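Lulleo Drive Service Kit: Frequently Asked Questions

Last updated January 26, 2023

The Lulleo kit adds desktop hard drive removal and installation to a robot arm you already own. Gurnance sells it to repair depots, refurbishers and IT asset recovery shops. The answers below cover the standard kit. For custom fixtures, contact the Gurnance applications desk.

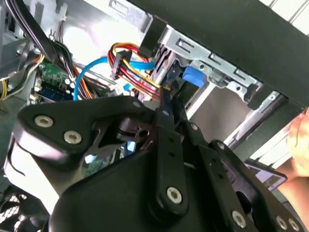

N. Chrysikopoulos

What is in the kit?

One linkage gripper with fingers, one wrist camera, one fixture plate, the cable set, and a license for the Lulleo task software on one arm. The arm, the bench and the fixed overhead camera are not included. A list of supported arms ships with the quote.

What does the software do?

It runs two stored tasks, Remove Drive and Install Drive. Each task is a sequence of approach, grip, release and retract moves with force limits you can edit. A task can be paused between moves and resumed from the same point.

Does the kit unplug cables?

SATA data cables with a straight connector, yes. Power connectors are supported only on cases where the plug can be reached by a finger tip without pushing other wires aside. Wire bundles vary from unit to unit even within one model, so we treat power connectors as an operator step unless you order a cable survey of your cases.

Which drive mounts are supported?

Plastic caddies with squeeze rails or a release tab, for 3.5 inch drives. Screw-mounted drives are not supported. The software locates the caddy by color and outline, and blue and green caddies work with the default settings. Other colors need a short calibration, described in section 4 of the setup guide.

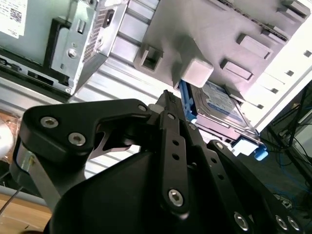
Gripper finger at the drive bay, with the drive held in a blue plastic caddy.

How much clearance does the gripper need?

Allow 80 mm of open height above the drive. Side clearance matters less because the center finger is narrow. The palm housing is the widest part and stays outside the case in both stored tasks. If your cases have a hinged cage, swing it to the service position before starting.

Can it scratch a drive label or damage the board?

The default force limit is set low enough for caddy plastic. Contact with the circuit board side of a drive should be avoided at any force. Use the keep-out editor to block that face, and check the block again after every finger change.
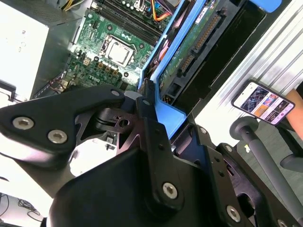 Keep-out zones are drawn once per case model and stored with the task. Draw them with the arm parked and the case in its normal position. Start with the processor socket and the memory slots, then do the drive itself. A drive that sits in its caddy with the green circuit board facing up needs its own zone, and the edge with the gold-pinned SATA connector should be included in it. The plastic caddy can stay outside the zone so the fingers still have something to grip.

Is guarding required?

That depends on your arm, your speed settings and your local rules. The kit does not change the safety rating of the arm and does not replace a risk assessment. Operators should keep hands out of the case while a task is running. Pause the task before moving a wire.

What bench and fixture layout do you recommend?

Lay the tower on its side with the open face up. Put the fixture plate on the left, within reach of the arm and close to the case. 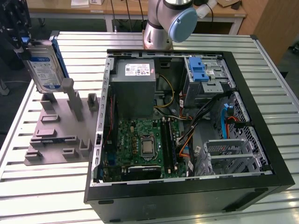
Fixture position is taught by touching off three corners of the plate, and the plate must then stay where it is. Clamp it before teaching. A slatted metal bench like this one gives a flat base for both the case and the plate, and a drive stood upright at the upper left of the plate keeps its blue rail on the right, toward the computer. Leave the cage empty and its rails clear before you run Install Drive. The raised blocks and posts also count as obstacles, so load the plate model in the software — it is not loaded by default.

Do I need both cameras?

The wrist camera is required. A fixed view of the bench is optional and is used for logging and for checking that the drive is on the plate. Any supported USB camera will do.

What does it cost to keep running?

Finger tips are the wear part. A replacement set is $199. Software updates are free for 2 years from delivery, and after that they are sold by the year.

Is it compatible with Clultura?

Yes. Job records can be exported to Clultura inventory as CSV. Direct sync is planned for May and is not part of the current release.

How do I return a kit?

Request a return number from Gurnance first. Remove the gripper from the arm, leave the fingers attached, and pack it in the original foam. Kits sent without the wrist camera cable are held until the cable arrives.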